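Nurer Puzzle Hunt: we came fifth and I'm still buzzing

Well, the Nurer Hunt is done for another year and my feet may never forgive me! Monday's hunt drew 37 teams, the most I can remember, and for the first time ever ours finished in the top five. Fifth, to be exact, but I'll take it.

If you weren't there, the start was down by the old ferry steps in Kelon at 2 in the afternoon, and it was packed. Enikő Veres set the puzzles again (she did last year's dreadful thing with the bus timetables) and she gave us one envelope each and a very cheerful warning not to open it until the whistle. Our team was me, Trinh Ninh and Giang Hà, plus Teguh Osman, who had only come along to hold the coats and ended up solving the second clue before I'd found my glasses.

That second clue was my favourite. You had a list of shop names with the vowels taken out, and a till receipt for 1,076 pence, and you had to work out which four shops on Châu Street would get you to that total from the prices in their windows. We went up and down that street so many times that the man in the bakery started waving at us. 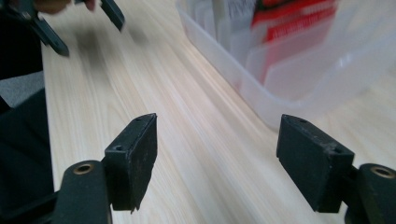
Two black gripper fingers over a wooden tabletop.

The third puzzle is where most people came unstuck, us included. It was a crossword with no numbers, and the answers had to be read diagonally to spell out NIRNANCE, the name on the bench behind the library. We had NIRNANCE on paper for a good twenty minutes before anyone thought it might be a person. Giang kept saying it was a kind of medicine. By the time we got to the bench there was already a queue for the next envelope, and I could see Dong-hyun Ha's lot disappearing up the hill with theirs, looking far too pleased with themselves.

They had every right to be, as they won it! Dong-hyun told me afterwards that they'd got the final answer (LOW TIDE) from the first letters of the earlier clues and skipped the map altogether. I'd been carrying that map all afternoon, folded the wrong way round.

Enikő says the puzzles and answers will go up on the hunt page once she's fixed a typo in the fourth one, so have a go at them at home before you peek. Next year's hunt should be in July again, and Teguh has already said he's not holding the coats.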